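Notes and pictures from the Flanden cell, December. Phong La looks after the arm and its simulated twin; Relu Zamfir checks the camera settings.

The wrist camera was remounted after a bracket worked loose, so the view in the simulator had to be set up again to match. We ran 200 resets on the block task with the new offset, and 27 of them needed a second look - mostly the ones with blocks close to the lens. Exposure is still to be tuned on the simulated side. The old bracket is in the Porkberg drawer, labeled.

## Simulator view

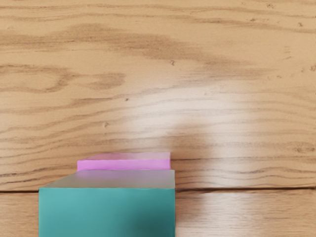
Teal cube with the pink block behind it, rendered. Glare on the wood at center right - Relu is lowering the light by 2 steps for the next run.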